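Tabletop staging practice

Tabletop staging practice is the set of written rules for preparing, running and recording manipulation work in which a robot arm handles household objects on a table. It covers what may be placed on the surface, how a layout is written down, when hands may enter the arm's reach, and how a finished run is labeled. The best-known version is the Risach rules, a surprisingly readable document that has been copied, trimmed and argued over by small robotics groups ever since it began to circulate.

Background

Early tabletop work was often done from memory. One operator would set out a few bowls and some play food, a second would tidy them differently the next morning, and the two sets of results would be compared as if nothing had changed. The first draft of the Risach rules was put together in March by Vitalii Ivanyshyn, who wanted a page short enough to tape beside the emergency stop. The revision dated 4/7/21 added the sections on wrist cameras and on labeling, and it is the one most groups still quote. It has 148 numbered clauses, many of them a single line long, and the brevity is a big part of its charm!

Staging the surface

The staging section is the heart of the rules. Every layout gets a name, an overhead picture taken before the arm moves in, and a written list of objects in plain household words. A colander is entered as "colander," with its color, and never as "green thing." Objects that look alike, such as play strawberries placed in and beside a bowl, get separate entries with their places given. Containers are logged by which way their handles point. Larger props such as a toaster oven go down first, and smaller pieces are set out after them.
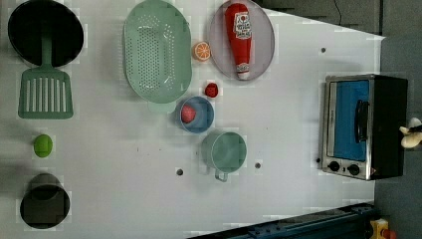

Samer Shboul objected that a list this detailed slows a session down badly, and that a good overhead picture already holds everything a later reader could want to know. The rules keep both. A picture can be checked against a list, and the places where the two disagree are often where a staging mistake is hiding. Later editions met the objection partway by allowing a short list for repeat layouts – the operator writes the layout name and notes only the changes.

Arm and cable clearance

Once the arm is over the table, the clearance clauses apply. Cables count as part of the arm, a lovely bit of common sense that older shop rules tended to miss. A loop of cable can sweep across a cup just as easily as a gripper can knock it, so the operator moves the arm slowly through its full planned path before the first run and watches the slack the whole way. Hands stay off the table while the arm is powered and free to move. If an object has to be put back by hand, motion is stopped first, the object is moved, and the change goes into the log before work starts again.

Overhead pictures are taken with the arm in place as well as with the arm away. Comparing the two makes it easier to spot anything that shifted during setup.
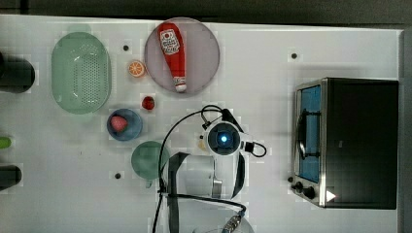 Overhead view with the arm in place, one of its cables passing over the cup.

Soft and fragile items

Food and other soft items have their own section, and it is a favorite with readers. Grip force starts at the lowest setting that will hold the item and goes up in small steps. Peeled fruit is held by the part that still has its peel wherever possible. Real food is listed as real and play food as play, and the fingers are wiped down between the two.

Wrist camera pictures are kept even when they are blurred. The Lotiron guide, a shorter relative of the Risach rules, lets operators delete them, and this remains the main difference between the two texts. Supporters of keeping them point out that blur can be a useful sign of motion, and that a log with its messy moments removed gives a false idea of how the work went. 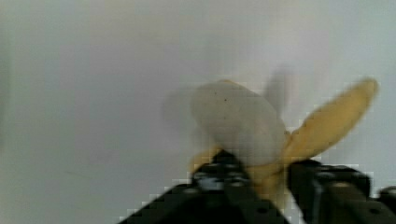
Peeled banana held at its base between gripper fingers, wrist camera view.

Labeling

A run is marked complete, stopped or unclear. The third label is meant to be used freely, and two people label each run without seeing the other's choice. Where they differ, the run stays "unclear" until both have gone back to the log.

Related texts

Kanaan checklist
Lotiron guide
Sisana notes on gripper care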